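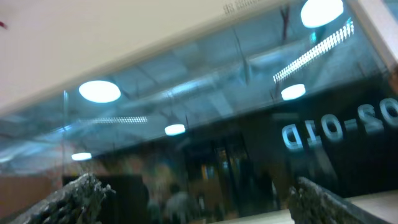 The **Cornix comparison** is a bench procedure for evaluating small two-finger grippers and their wrist cameras on paired tabletop arms. It was drawn up at the Teixeira workshop in Pliluddale and covers finger geometry, camera placement and controller timing. Wrist views are scored separately from overhead views. A recurring difficulty in wrist views is glass: a pane can return round ceiling lights and strip fixtures brightly enough to compete with the room behind it, while the two fingers take up much of the lower part of the view. The procedure therefore grades exposure on the gap between the fingers, with the rest of the picture masked.

## Test setup

The standard layout uses two arms fixed near one edge of a table, with a shared work area between and ahead of them. Each arm has its own controller. The test object is thin, rigid and dark, and lies flat at the start of a trial. Objects of this type are hard to pick up with pointed fingers, as the contact area along a narrow edge is small and the fingertips must come close to the table.
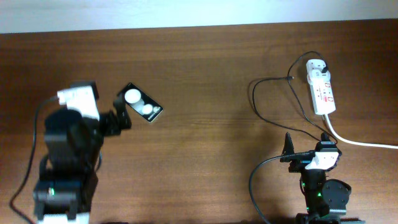 Approach angle is set before each block of trials and held fixed until the block ends. A complete run consists of 303 trials. Of these, 23 are calibration moves made without an object and are left out of the score. The remaining trials are divided between the left and right arms, and the operator records the grip outcome, the closing time and any contact with the table.

## Grippers

Two finger types are compared. The pointed type reaches under a raised edge more easily, but allows a long object to rotate about the grip. The Grusteo type has a wider pad and resists rotation, at the cost of a larger opening and a view partly blocked from the wrist. Both are driven by the same motor, and the controller closes them at the same speed.

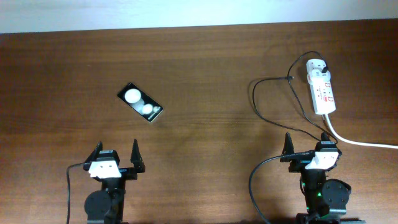
*Left and right grippers with jaws open; the test object lies nearer the left arm.*

## Cameras and controllers

The overhead camera is used to locate the object and to judge its angle. The wrist camera is used for the last part of the approach. Switching between them too early was the most frequent cause of missed grips in the June run, in which the wrist view had not yet settled on the near edge of the object.

Controller settings are compared by delay. The upper limit is 600 milliseconds from command to first finger movement, and a trial over the limit is repeated. After five repeats in a block, the controller is restarted and the whole block is discarded.

## Holding phase

A grip counts as successful only if the object stays in the jaws through a fixed holding period with the arm stopped. Slow rotation is allowed up to a marked angle.

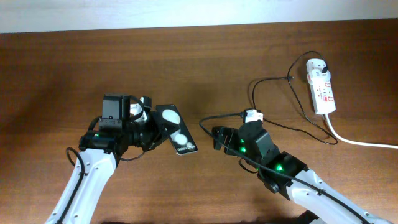 Stavros Lazarević has argued that the holding period favors wide pads and says little about handovers, where "a little rotation is what lets the second gripper find an edge." He proposed scoring the transfer between arms as a separate test. The current version of the procedure keeps a single score and lists transfers as optional.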